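How do I get rings off a light wood table?

Posted 22 August 2022 in Furniture and Floors

We've got a round table in the shared room at work, light wood with a honey-coloured top. People put their paper cups straight down on it and now there are pale rings all over one side. The finish feels smooth, no cracks. I don't know if it's oil or varnish. I'd like to fix it before September, when the room gets booked out. 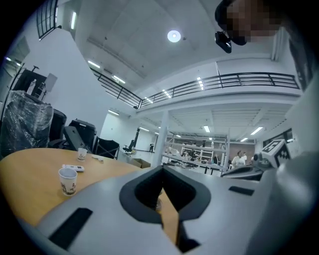
I've tried a damp cloth and dish soap and neither did anything. I'd rather not sand the whole top if I can avoid it.

Geraghty66
Pale rings are usually moisture in the finish and not the wood. Lay a dry cotton cloth over one and run a warm iron across it, no steam, a few seconds at a time. Check the colour after each pass. If the ring is dark, this won't help. Try it near the rim first.

fernley_7
just buy coasters

Zosard844
Find out the finish before you use heat. Put a drop of water on it and wait. If it soaks in and darkens, it's probably oil, and you can rub the spot with fine steel wool and re-oil it. If it beads, go with the iron.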